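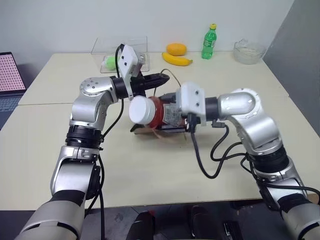
Photo: Plallow / Gillespie Dalgleish

About Plallow

Plallow is a small packing shop in Plemville. We put things in paper bags for other businesses: fruit for offices, pantry bottles, welcome gifts for hotels and dentists. If that sounds like a thin basis for a company, we thought so too, and we're still a little surprised by the 80 regular customers.

Gillespie Dalgleish started it after 12 years of buying gift packaging at Halliday and getting tired of what was inside the packaging, mainly more packaging. We have no mission statement. We've read a lot of them and can't tell them apart.

What we do have is opinions about bags. The plain brown kind with a side gusset and twisted handles holds most of what people want to give each other. It stands up by itself while you load it. We don't print slogans on it, and we won't call it "planet friendly," because a bag is a bag and what happens to it after it leaves us is up to the person holding it.

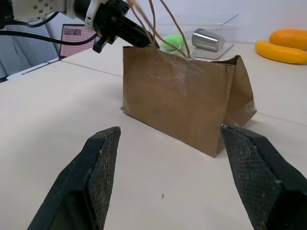

Handles get more attention here than you'd expect. Suppliers tell us their cord is stronger than the last supplier's cord, and they all say it. So we load a bag with fruit and a full bottle, lift it by the strings, and leave it hanging for 10 minutes. A good many samples never get as far as an order.

Packing order is dull but it matters. Bottles go in first and lie flat only if the customer insists. Oranges next, bananas last, on top, and never under anything with a cap. We've been told a banana is fine in the middle if you wrap it. We tried that. We don't do it now.

Last September we packed 1,898 bags, our busiest month so far. We don't know if it means anything. A few of those orders came through Driltent, who handle our local deliveries and who will tell you they're never late. They are sometimes late.

Samples are free if you pick them up at the shop. Bring whatever you want packed and we'll tell you if it's a bad idea.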